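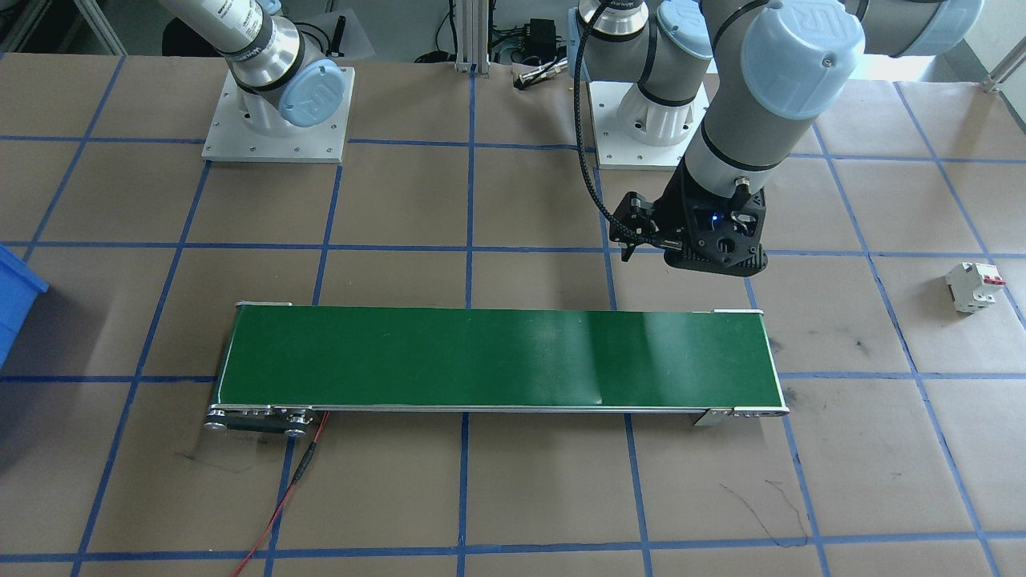 About Rinadstead

Rinadstead is a contract sewing and repair shop for technical textiles. We make and service awnings, truck tarps, boat covers and tent panels, mostly in coated polyester and acrylic canvas. The company was started by Bongani Ntuli, who had been repairing circus and event tents, and Ynyr Bowen, who came from sailmaking. Both still work on the floor.

What we do

Most jobs fall under repair. A typical order is a cover with failed stitching and sound cloth, which we restitch with bonded polyester or PTFE thread depending on the exposure. Panels with UV damage are replaced in full. We do not patch cloth that tears by hand along the weave - the patch will outlast the panel and the next tear starts at its edge.

New work is patterned from customer drawings or from a site visit. Seam allowances, hem widths and grommet spacing are recorded on a job sheet that stays with the order and is kept for repeat work. PVC-coated fabrics are hot-air welded. Acrylics are sewn with a flat-felled seam unless the drawing calls for something else.

Product lines

Garker is our range of flatbed and trailer covers. It is made to order in 2 cloth weights, with webbing sewn into the hem at each tie-down point.

Kurek covers awning replacement skins for fixed and retractable frames. Please send the roller tube diameter and the valance depth with your inquiry. Overall width alone is not enough to quote from.

Nelero was our line of tent flooring. We stopped making it in July but continue to repair it, and we hold stock of the original edge binding.

Capacity

We complete around 700 repair orders a year. The largest single piece we can handle indoors is 188 square meters. Larger covers are made in sections with a laced or keder joint.

Sending work to us

Items must be dry and brushed clean. Mark each fault with colored tape on the outer face and include a copy of the order form. Hardware may be left on, except for poles and battens. Wet or moldy items are returned at the sender's cost.

Page last revised 10 December 2022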